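Entryway Basics, handout for 8/10/14

Okay, shoes! I told you last time I'd get to them. My rule at home is that pairs stay together, straps all facing the same way, and I put slides on the low rack first — they're the ones we grab most.
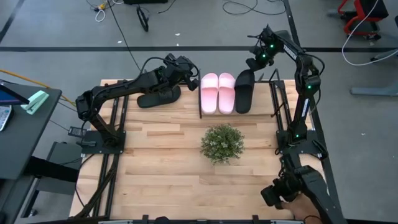 Leave a little of the rack open if you can, so a guest has a spot. For next time, read Tahmineh Najafi's pages 40 to 43 and bring me a sketch of your own front hall (messy is fine).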